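Guides > Court Records > Estico Filing Portal > Section 4

Section 4: Filing an Appeal Brief
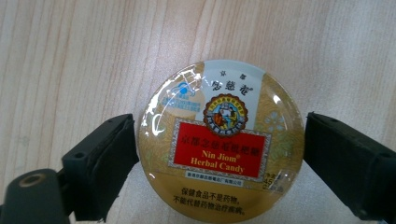

Can I file a brief without a lawyer?

Individuals may file for themselves using a self-filer account. A company or school district must file through an attorney.

Before you start, have your case number and the lower court's final order on hand.

1. Sign in to Estico and select My Cases.
2. Enter the case number. For transfers from the Destthorpe district, leave out the two letters at the front.
3. Select File a Document, then Brief.
4. Choose your role: appellant, appellee or friend of the court.
5. Upload the brief as a PDF. Scanned pages must be searchable.
6. Upload exhibits separately and label each one with its exhibit letter.
7. Check the service list. Add any party who is missing.
8. Select Submit and save the receipt.

Note: A brief of more than 90 pages needs a signed order allowing the extra length. Attach the order at step 6.

Note: Filings received after 11 p.m. are stamped with the next court day. A filing made on Sunday is stamped Monday, unless Monday is a court holiday.

Caution: Remove the names of minors before you upload. Use initials in the brief and in every exhibit. Estico does not check for this, and a document becomes public once the clerk accepts it.

Caution: Do not press Submit twice. A second filing has to be withdrawn by motion.

Cases opened before 2000 are on paper only. Send those briefs to the clerk's window.

14 shares | 3 comments

Wilfredo Dizon
Step 2 fixed my problem. I kept getting "case not found" with the letters in.

Po-yen Sin
Does the cover page count toward the page limit? Our clerk said no but I'd like to see it written down.

Tang
The receipt went to my spam folder, check there first.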